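Bench notebook, Horken line cell, November
Started 10 past 8, kettle on, Mareike on the second keyboard

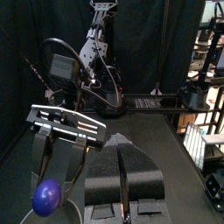

Foam nests and the purple-blue ball

Good morning on the bench! The egg-shaped ball is our stand-in for anything smooth and shiny that comes down the Horken line, and I've grown fond of it. If the fingers can hold that without squeezing it out like a pip, they can hold most of what the kitting team handles in a shift.

Ran 81 picks before lunch. 4 drops, all from the same approach angle, so that's a setting and I can get at it. Lowered the closing speed a notch and ran another 10 with no drops. Too few to crow about but I did go and tell Ajith.

The black foam stays as the nest material. We had a long back and forth over hard nests versus foam and I'm glad foam won, it forgives a slightly crooked part and you can recut it with a knife in the time it takes to find the right spanner. Slot for the upright panel needs a touch more lead-in at the top. Note to self: cut the lead-in by hand on the next one, don't redraw the whole thing.

What the kitting team said

Ajith Suvarna came up with two people from the packing end and stayed nearly an hour, much longer than planned. Really useful. Things I want to keep hold of:

The part of the job they'd happily give away is loading the nests. Same reach, same twist of the wrist, all shift. Ajith says his right shoulder knows when it's Thursday-ish without a calendar.

The part they don't want to give away is the looking. They turn each piece over and spot the dull patch or the nick, and they've got names for faults that aren't in any Nirnamex document. I wrote down 6 and there are more. Mareike wants these on the fault list under the names people use, and I'm with her.

They asked who clears a jam. At the moment it's me or Mareike, which is no good on a late shift. They want to do it themselves and I think they should. So: a plain restart card by the cell, big type, no codes, and everybody on the line gets a go at it before we move anything downstairs.

One of them asked straight out about jobs. I said what I know. Chettiar has agreed to keep the headcount on that line and move two loading places over to checking and rework, with the training done in paid hours. I've asked for that in writing and will pin it up when it comes.

Odds and ends

Cable on the second arm: add slack before the wrist, check again after a full day of running.

Florkiro quote for the softer finger pads is in. Dearer than I'd like. Asked for a sample pair first.

Mareike had a nice idea, letting the line staff set the pace from a dial at the station, slow to quick, with the arm following them. Should be an afternoon's work. I'd love to have it going before Ajith's next visit.

Tomorrow: approach angle first, then the foam, then the first draft of the card for Ajith to scribble on. M. has the key to the foam cupboard.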